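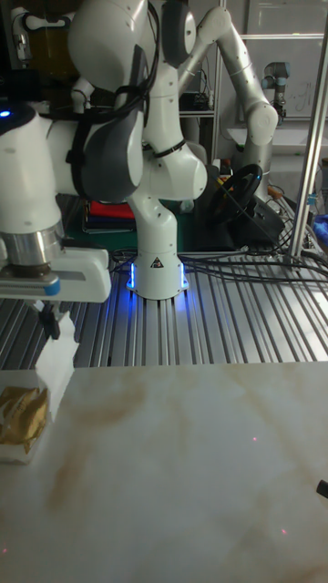 Attachment 1: crumpled tissue, gold foil packet in the shallow white box

Ticket 276
Product: Nillen Rana white tissues
Opened: 2024-04-02
Status: waiting on customer

Hi there! I'm back with the crumpling problem. I know the first reply said to fluff the stack before opening it, and I did, twice, and the sheets still come out of the slot scrunched up like they've been in a coat pocket all winter. The first one or two are fine and then it's wads the rest of the way down. We use them for lining and covering small things before they get boxed, so a sheet that won't lie flat is a bit of a pain for us.

What I've tried so far:

Opened a second pack from the same carton (lot 475). Same thing.
Pulled straight up, slowly. A little better, but it still bunches in the middle.
Pulled from the side. Don't bother, it rips.
Cut the slot longer with scissors. This helped the most, though now the pack looks terrible and the whole stack slides around.

You also asked if we keep anything heavy on top of the packs. We don't – they live on a shelf at the back, on their own. The other odds and ends have their own spot.

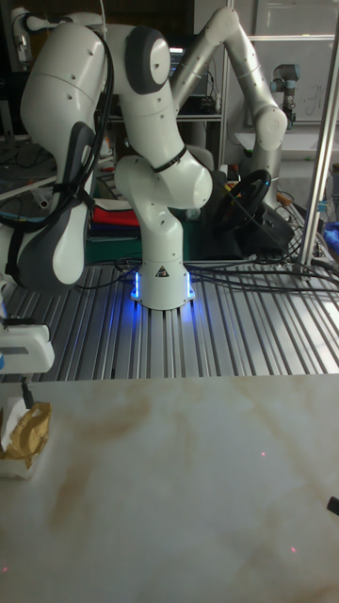
Attachment 2: the green mat at the back with the red and dark blue things stacked on it, and the black cables

I did wonder about damp, so I moved one pack to the closet by the heater and left it there overnight. No change at all, and I'd be happy to rule that one out.

I've got 177 packs left from the October order and I'd much rather fix this than send them all back (the postage alone, ugh!).

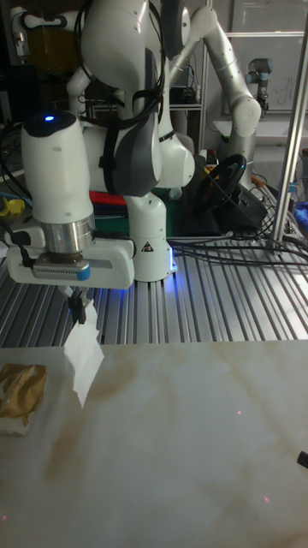

I can smooth a sheet out by hand on the marble-look top and it's perfectly usable after that, soft and nice, no holes. It just takes forever when you're doing a whole batch. So my guess is the folding and not the paper, but you'd know better than me.

Could you check whether lot 475 was folded differently? And if the Starkwood warehouse has an older lot lying around, I'd love a couple of packs to compare. Same delivery address as last time, please.

Thanks a bunch!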